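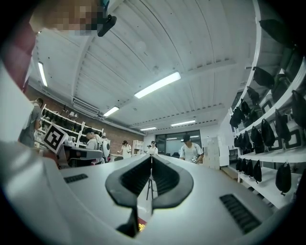
Our room and why we picked it

For my project I looked at how well a big shared workroom is lit – ours at Colldale has a brick wall, a ribbed white ceiling and long fluorescent lights. Nayeli Jaramillo helped me with the light meter, and she was way more patient than I was!

We wanted 300 lux on every work surface. The first reading, on a Thursday, was 28 under a bench (okay, so that one doesn't count). 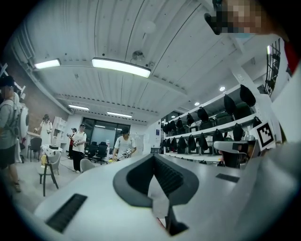 After that we moved on to the spots between the fixtures, where I expected trouble. I'd add a desk lamp by the shelves and then measure again in October.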